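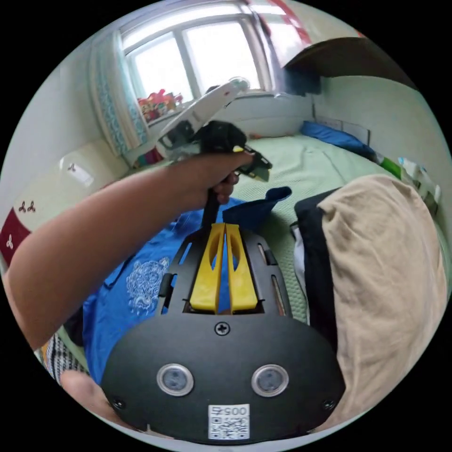

Flestham hall, kitchen and store check, January. The last sheet had a tick in every box, and I don't believe a building has ever earned that, so I have gone through it again with comments. Labels first. Each piece of kit should carry a number that can be read without picking it up, like the black and white code square with 005 printed over it, stuck low on the black plate. Half the extension leads in the store have a bit of masking tape and a smudge.

1. Fire exits clear
Main door yes. Side door opens, but only with a shoulder. Marked "OK" last time. Not OK.

2. Extinguishers
Pins in, gauges in the green. The service tag on the one by the stage can't be read. I have put it down as not serviced until somebody shows me paperwork.

3. Emergency lights
Test button held down for the full test. 2 went dim before the end. The Rindunach fittings are sold as needing no attention, a claim I would like to see tried in our back corridor.

4. Hot water
62 degrees at the kitchen tap. Fine for washing up, too hot for the small basin if it is on the same feed. Is there a mixing valve? The drawing says so. I couldn't find one.

5. Fridge
6 degrees on our own thermometer, with the dial on the door insisting on something colder. Go by the thermometer. Turn it down a notch and read it again next morning before anyone opens it.

6. Plugs and leads
18 looked at. Cracked plug on the urn lead, taken out of use. Please don't put it back because it "still works".

7. Step ladder
Feet worn, one rubber missing. Vakulenko quoted for a new ladder when all we asked for was feet. Ask again.

8. Floor by the sink
Uria matting curls at the corner. Taped down before, and it has come up again. Tape is not a repair.

9. First aid box
Plasters in date. Eye wash expired. Restock.

Result: not passed. Items 1, 3 and 6 before the next hire, the rest by the end of the month.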